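Spent January going through return data for a small toy shop. 1,324 orders, one warehouse, two carriers. Notes follow.

Return rate on plush is low. Return rate on anything with a battery door is not. The main reason given is "stopped working," and the second is "arrived late."

Late is mostly a labeling problem. Orders packed after 4 pm get a label dated the same day, but the Etgate truck has already left. The tracking page then shows a day of nothing, and people write in.

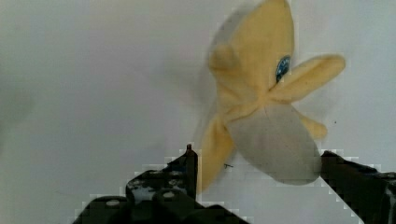 Moving the label cutoff to 3:30 took 68 complaints a month down to 16. No change in carrier, no change in price.

Box size next. The shop stocks three Prorkov cartons. The middle one gets used for nearly everything, including items that fit the small one. Carriers bill by volume – air costs the same as product.

Soft goods can go in a mailer. A pack of 600 takes up one shelf.

Still open: whether Phromma's rate table rounds up per parcel or per shipment. Their PDF says one thing and the invoices say another. I've asked twice.

Will post the spreadsheet once the order numbers are stripped out.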